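Inbridge Housing: kitchen starter packs for new tenants

1/ From 07/10/2018, every household moving into an Inbridge home may request a kitchen starter pack. Requests should be made to the lettings office at least 5 working days before the keys are collected.

2/ Packs are made up from donated items in good order. We are grateful to residents of Prama Court, whose collection in February filled most of our shelves.

3/ We can accept pans, bowls, plates, mugs, cutlery, food containers, kettles and toasters. We cannot accept chipped china, loose knives or anything with a damaged flex.

4/ Electrical items are tested before they are issued. Please leave the plug attached and empty the crumb tray. Items that fail the test are recycled and cannot be returned to the donor.

5/ Donations may be left at the Clendov Road office. Please use boxes weighing no more than 30 lb when full, and write the contents on the lid.

6/ A refundable deposit of £2 is charged for the crate. The contents are the tenant's to keep.

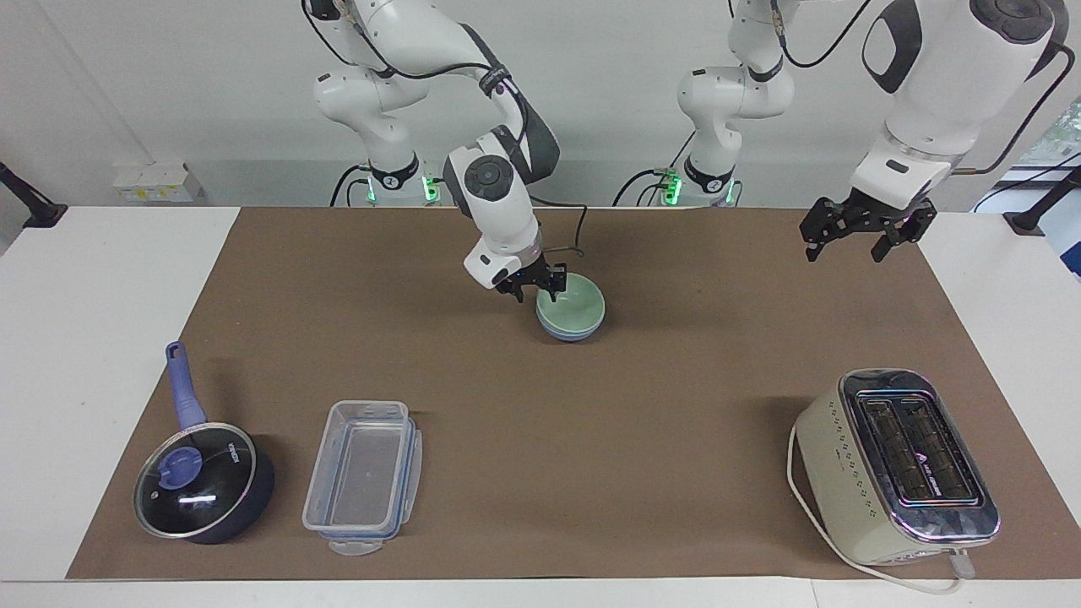 7/ Packing follows the same order for every household. Heavy items go at the bottom of the crate and the toaster travels upright at one end. Bowls should be nested, as with the green one set inside the blue, with a sheet of paper between them. A glass lid is wrapped separately from its saucepan, and clear plastic containers may be filled with tea towels to save room.

8/ Questions about requests should be addressed to Agnes Gourlay, Lettings. Offers of larger donations should go to Marianna Jasińska at the Clendov Road office.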